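Visit to the teaching cell at Brirora, Nokcombe

Fourteen of us went over to Nokcombe in June to see the robot training work at Brirora. The visit was arranged by Seren Ellis after the talk Mohsin Ansari gave us in the spring, and a few people came across from Sternby as well. Parking is behind the building and the entrance is on the far side, so allow extra time if you go.

We were met by Modupe Ekwueme, who runs the teaching cell, and signed in for the safety briefing. This took 18 minutes. The main points were to stay behind the line when an arm is powered, and to ask before leaning over anything. Bags were left in the office.

Brirora started out making fixtures for packing lines. The teaching work came later, when customers began asking for arms that could deal with parts lying any way up. Writing a program for every position was taking too long. They now have people do the task through the arm many times over, record what the arm did and what the cameras saw, and train a model on the recordings. A session of this kind is called a batch, and each run through the task is a demonstration.

There are two ways of giving a demonstration. In the first, the operator takes hold of the arm and moves it. It feels light once the motors are set to allow it, but you are standing next to the bin and your own hands end up in the camera view. In the second, the operator sits at a desk and moves a small copy of the arm, which the real one follows. The firm calls the desk unit the Ghauri, and most of the recording is now done on it.

Asif Gilani was working on bin picking when we came through. The job is to pick one bar out of a bin, lift it clear and put it down outside. He had 1463 good demonstrations saved for this task and was adding to them. Failed attempts are kept in a separate folder and labelled with the reason. The most common label is "touched neighbour", where the finger goes down beside one bar and pushes against the next.

He said the bars on their own are easy, and that two lying side by side are what take the practice. An experienced operator will often nudge one away first and then grip it. New operators try to grip straight away. Both get recorded, but only the first sort goes into the training set.
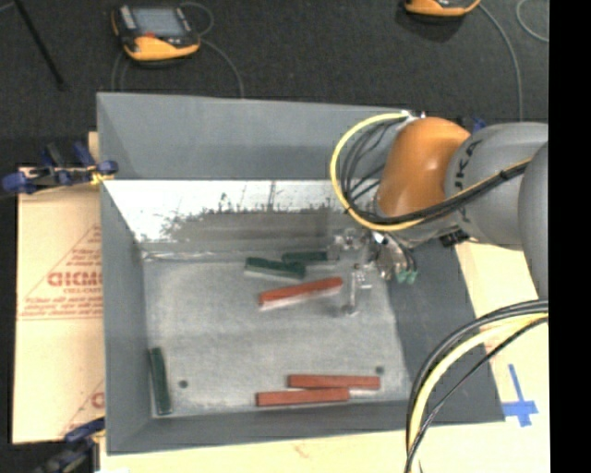
Does it matter who gives the demonstrations?
It does, to a degree. Modupe said that people have habits, such as always coming in from the same side, and the model picks these up. They use several operators on each task and change them over every hour.

Four of our party had a go at the desk unit. Laiba Bangash managed a clean pick on her second try. My own first attempt took so long that the recording timed out. The hard part is judging height, as you are watching a screen and there is no feel in the handle when the finger reaches the floor of the bin. Asif told me to slow down for the last part of the drop, and that helped.

After tea we watched a trained model run the same task by itself. It made 10 attempts and got eight. One miss was a bar it gripped too near the end, and the other was a bar close to the wall, which it went for twice and then left. Modupe said bars near the walls are next on the list for recording.

We finished at half past three. Seren has the slides from the briefing and will send them to anyone who wants a copy. Brirora will take another group in the autumn, with closed shoes required as before.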